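# Sugar packet

A sugar packet is a small sealed paper pouch holding one serving of sugar, the kind you get next to your coffee in a diner or on a train. I look after this entry for the Nutthorpe food wiki, and I've been collecting the things since I was a kid, so please forgive me if I get carried away in places!

## Shapes

Most packets you'll meet in the US are flat and rectangular, with a crimped seam at each end. In much of Europe you're just as likely to get a stick, a long thin tube that you tear at the top (or snap in the middle, if you belong to that school). There are also little pillow-shaped ones, which I'm told were more common in my grandparents' day, and wrapped cubes, which purists like me file under a different heading entirely.

Sizes vary more than people expect. My own rule of thumb is that a flat packet holds close to a teaspoon, but I have a few from Stekow that would sweeten a whole pot of tea, and some from a hotel in Skallano that barely cover the bottom of the spoon.

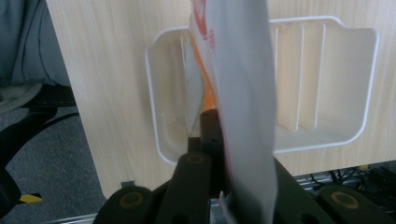
Paper is the part of the subject I love most, and it gets the least attention from other collectors. Sugar pulls moisture out of the air, so the pouch usually has a thin inner coating to keep the contents from turning into a brick. Too much coating and the thing won't tear, too little and you've got a lump by July. White is still the standard background, and a lot of printers leave plenty of it bare. You get the same look on all sorts of paper packets, like the tall white one here with its band of orange and red down one side and the rest left plain. Creases are the enemy, by the way - once the paper has crumpled, the color on a cheap print starts to flake along the fold, and no amount of pressing under a dictionary will bring it back.

## Printing and series

Cafés worked out early on that a packet is a tiny free billboard. Some carry only a name, but the fun ones come in series: birds, bridges, zodiac signs, local jokes. The Işık tea rooms put out a set of 70 lighthouses that I still haven't finished. I'm missing four, and Remzi Güler, who has the whole run, refuses to trade (I've offered him 300 duplicates, which he found insulting).

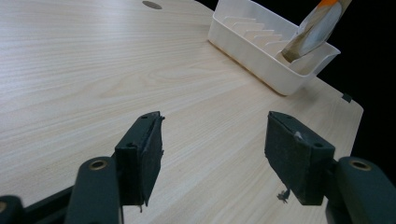 Series like that are normally printed on one long roll, so neighbors in the set tend to turn up in the same bowl. If you find two lighthouses in a row, check the next table before you leave. Ask first, of course, and buy a coffee!

## Collecting

The hobby is called sucrology, and there are people into it all over the world. The big argument is whether to keep packets full or empty. Full ones look better and feel right in the hand, but they draw ants and they weigh a ton. Empty ones go flat into stamp albums. Pankaj Sengar taught me to slit the back seam with a razor blade and tip the sugar out, and I've done it that way ever since, mostly over the kitchen sink.

Trading by mail is common - just put the empties between two pieces of card.

## See also

- Sugar cube
- Sugar tongs
- Creamer lid

*Last edited Dec 25, 2022*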